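Updated Apr 7, 2024. Prices same as before, loan terms changed, read the terms bit please.

# Flivex two-arm set, club loan (ref 1769)

Pair of arms with full hands, for school and college clubs doing the Astell handling challenge. Loaned out by Nimri, by the term. Comes set up for large part handling: pick a big awkward moulding off a bench, hold it with both hands, turn it, put it back. Also fine for general hand practice if your team isn't entering.

Not a beginner kit. If your club has never run an arm before, ask us for the single one first.

**In the loan**

- left and right arm, hands fitted
- fabric sleeves, black, one size (spares are part 1949)
- fingertip pads, fitted, plus a spare set in a bag
- cables, labelled at both ends
- printed handbook, and the same thing as a file
- tool roll

Not in the loan: bench, mouldings, laptop. Mouldings can be ordered along with the set but they are charged seperately, see below.
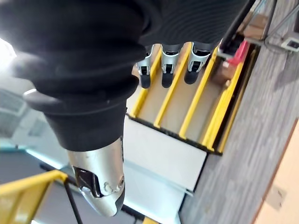 **Getting started**

Allow a full afternoon for the first setup. Most clubs think an hour. It isn't an hour. Do the joint check before anything else, both sides, and write the numbers on the sheet in the back of the handbook. We ask for that sheet if anything goes wrong later.

Then one hand at a time, nothing in it. Open, close, thumb across, thumb back. Then something soft. A folded jumper is good. Only after that the mouldings.

Students drive in pairs, one on the controls and one on the stop button. The one on stop does nothing else. No phone, no notes. Swap over after every attempt.

**The challenge task**

Full rules are on the Astell entry form, short version here. Your team gets a large curved shell and has to lift it with both hands, hold it steady for the judges, turn it to show the other side and set it down without a drop. 3 attempts, best one counts. Marks come off for letting go with one hand, for scraping the rim and for anyone talking to the driver once the clock is on.

Grip is where teams lose it. Students want to pinch the top edge as that's the bit they can see. Go for the sides, low down, hands more or less level with each other. Close both slowly and together. 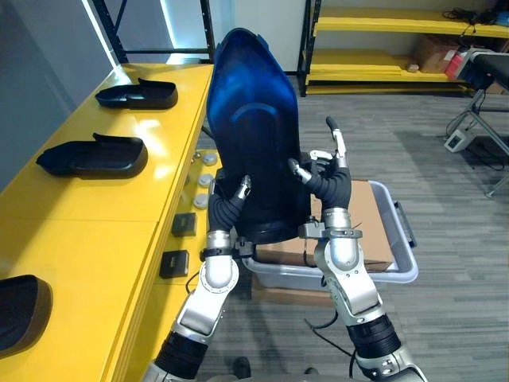
Turning is the second hard part. Decide which hand leads before you start and say it out loud. The other one follows and gives a little. If both try to lead the shell twists and you'll hear the pads squeak, at which point stop, put it down, start again. Small turns. Ariel Pangilinan's write up from the last challenge has a good page on this and we put a copy in the box.

**Sleeves and pads**

Sleeves are the thing we get most emails about. They are there to keep dust and stray threads out of the joints, and yes they need to be on for the challenge. Pull them down loose, don't stretch them tight. Fingers should poke out from under the edge the way they do here, upper joints tucked up in the cloth and the black tips well clear of it. If the cloth gets as far as the tips it'll end up between pad and part, and you lose your grip. Check after every session, they creep.
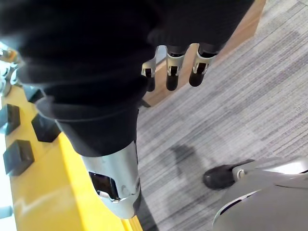

Lead time on spare pads is a pain at the moment, so order early and keep the old ones until the new set turns up. You want the grip even across the hand, so change all the pads on a hand at once. While you're down there look at the silver finger segments too, with their open cutouts. Fluff gets in. Soft brush, no compressed air, no spray.

**Loan terms**

- £100 deposit per set, back when the set comes back complete
- one term at a time, one renewal if no other club is waiting
- you collect and return, we don't post arms
- mouldings extra, ask for the Flonier list
- an adult who has done the handover session must be in the room

Next loans start in September. Handover session takes a morning, book it when you book the set. Clubs sharing a set between two schools is fine, but one name on the form, please. Changes to the form go to Alfredo Cabanatuan.

**From clubs**
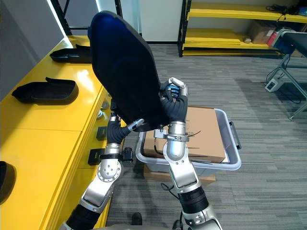 Marites Talavera writes that her team spent far too long on lifting and hardly any time on setting down, and that setting down was where they dropped marks. She'd put it the other way round next time, start with the shell already held and practise only the last bit. She also asks for a bigger print handbook. Noted, it's being done.

Niloufar Nazari would like the stop button lead to be longer. Extension leads can now be added to any loan, no charge, tick the box on the form.

Bookings and questions: Jummai Adebisi, Nimri loans desk. Put 1769 in the subject line or it goes in the wrong pile.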